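15 December 2023

I spent part of this week reading the settlement papers in the Drivier case, mostly because I took the drug's cheaper cousin for a few years and wanted to know what the fuss was. The papers run to 78 pages, and a good third of that is definitions.

For anyone who hasn't followed it: Nillel made a sleeping tablet called Drivier. Sales were flat, so it hired an agency, Zarkton, to write the material that went out to GPs. Zarkton produced leaflets, a slide deck and a set of short articles that looked like independent reviews. The articles said the tablets were suitable for long-term use. The trials had lasted 30 days.

Nillel has now agreed to pay 76 million, without admitting anything. Zarkton pays a much smaller share and promises to label its work properly in future. The money goes into a fund for patients who had trouble coming off the tablets, after the lawyers have been paid.

I have a few thoughts on this, in no particular order.

The first is that the sum sounds large and probably isn't. Drivier was sold for six years. The papers don't give the profit for the whole period, but they do give one quarter, and if the others were anything like it the company has come out well ahead. I don't know how you fix that. Taking the full profit would be a start.

The second is about the claim form. To get anything from the fund you need a prescription record covering at least 65 days, plus a letter from a doctor who treated you for withdrawal. My old surgery in Barbosa closed and its records went to two different practices. When I asked for mine, for something unrelated, I waited nearly four months and got half of them. People in the same position will have to send in what they have and hope. The form does have a box for "other evidence", with no hint as to what that might be.

The third is the unsigned articles. Three of them are attached at the back of the papers and they are quite well written. They have references, a calm tone and a paragraph on side effects. I would have believed them. I think most GPs with ten minutes between patients would have believed them too, and I don't hold it against them. The only clue was a line in grey type on the last page with the agency's initials.
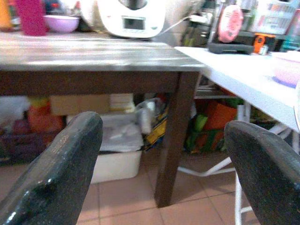
Meera wrote in after my short note on this last month to say that the fund should pay for tapering clinics first and individual claims second, as there are people still on the tablets who can't get help stopping. I had been thinking only of compensation, and she has a point. The papers allow the fund's managers to spend on "services", but set no minimum, so it could be most of the money or none.

Claims open in the new year. I'll put the address up when there is one – at the moment the link in the papers goes to a blank page.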